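Kukley Performers Help > Booking & Stagecraft

Venue wants my 40 minute magic show split in two and wont talk deposit, what do I do

Posted by Radwa Kamel, Jun 3, 2025

First real paid booking, so sorry if this is basic. I do a silent magic act, mostly ropes, silks, coins, one bigger box trick at the end. Been doing it free at open mics in Kukley since last year. Pradmont Hall called in May and asked for a family show, 40 minutes, I said yes right away (probably too fast). Fee is $433 all in.

Now they've come back and want it in two halves with a raffle in the middle. My act is built as one long thing. The rope I cut in the first few minutes comes back at the very end, the coin that vanishes shows up in the box, etc. If there's a raffle in between I think people forget the coin ever existed. Also the music is one track that I follow cues on, and I really don't want to recut it.

Second thing, deposit. I asked, the lady on the phone said they "don't usually do that for smaller acts." I've already spent $267 on new silks and a folding table for this. If they cancel I'm stuck with it. Do I push? Do I let it go since it's my first one?
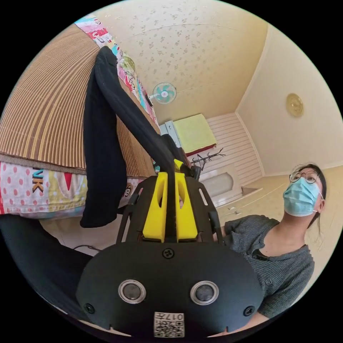

Label at the bottom, yellow fingers in the middle.

Third thing, and this one is smaller. No curtain at Pradmont. Stage is 3 steps up with a brick wall behind and a fire door on the left, so anybody sitting far left can see right behind my table. I load the box from behind the table. So that's bad. They said I can bring my own backdrop if it stands up by itself and doesn't block the door.

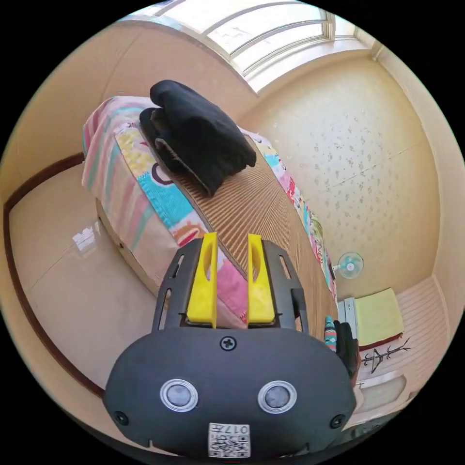
Backdrop color is where I'm going around in circles. Everyone says plain black, but my jacket is black and my pants are black, and I don't talk, so my hands are doing all the work and I don't want to be a floating head. A friend said go colorful, it's a family show. I tried thinking of it like the patchwork quilt on the bed, pink and white and turquoise stripes, yellow and green too, and I'm pretty sure a thin white rope in front of something that busy would just be gone. Same with the silks, which are basically those colors already. So is there something in between? Dark red? Gray? Has anyone done a silent act in front of gray?

Any help on any of the three. Show is in a few weeks so I can still change things but not everything.

Oh and sound is one speaker on a stand, theirs. I have the track on my phone plus a backup on an old player.

Posted by ropeandcoin

ok in order

The split. Happens constantly at halls, the raffle is how they pay for you, you will not win that one. But you can move where the break goes. Ask for it late. Something like 28 min, raffle, then a short closer. Much easier to keep a coin alive in peoples heads if they just saw it go. And make the vanish the LAST thing before the break. Borrow the coin from a kid if you can do it that way, have them sign it. Then the kid sits through the entire raffle wondering where their coin is and so does the whole row.

The rope I'd leave in the first half, finish it there. Don't make two things wait. If you really love the rope coming back then hang the cut pieces on the table edge where everyone can see them the whole time, including during the raffle. Tell whoever runs the raffle not to touch your table!! Put that in writing. I had an MC at a school fair lean on mine and the whole gimmick slid out.

Music, you don't need to recut it. Get to the quiet part before the break, fade it by hand, pause. Start the closer from a second file that begins wherever you stopped. Ten minutes in any free audio editor. Do NOT rely on scrubbing to the right place on your phone with 80 people looking at you.

Deposit — push, but nicely. "I hold the date once I receive a deposit" is a normal sentence. Ask for half. If they say no, ask for a cancellation fee instead, which some places will sign even when they won't pay up front because it costs them nothing today. If they won't do either then it's up to you, I'd still do it for a first one tbh. The silks and table you keep anyway, you'll use them again.

And airplane mode on the phone. Please.

Posted by Marlowe T.

Gray is fine. I do a mime thing, not magic, black clothes, medium gray cloth behind me, works. Not light gray, it goes white under lights and then everything's a shadow puppet. Not shiny either. I bought a satin one first and it looked like a wet sidewalk.

Mine is a Stondo frame, the folding kind, cloth clips on. Sets up in a few mins alone. Needs weights on the feet, I use two bags of rice in a tote, don't laugh. Dark red also ok but your red silk will dissapear into it, so check that.

For the left side people — angle the frame. Don't put it flat along the back wall. Swing the left end toward the audience so it makes a kind of wing, then shift the table a foot or two right. Keep the door clear obviously. Then go sit in the worst seat, far left front, and have somebody stand in for you at the table. You'll know in two seconds. If you still see the load, ask the hall to not put chairs there, they usually have more chairs than people.

Dont know about deposits, I've never gotten one.

Posted by J. Abubakari

You should have a contract.

Posted by Radwa Kamel

Thank you all so much, this helps a lot. Called Pradmont back. Raffle moved to after minute 30, she didn't even care, said whatever's easier. Still no on the deposit but she will sign a cancellation fee if I send something by Friday, so I'm writing that tonight. One page, date, time, fee, break, nobody leans on the table.

Going gray. Couldn't find the Stondo one used so I'm borrowing a frame from the dance studio, it's a bit wide so might have to angle it more than Marlowe said. Signed coin is a great idea but my box load depends on me having the duplicate ready, so I need to think about the switch. If anyone has a clean way to do that without talking, please post, I can't just say "hold out your hand" lol

Posted by ropeandcoin

No duplicate if its signed, that's the point. Load the real one during the break, you've got the whole raffle to do it. Messaging you the rest, not putting it on a public page.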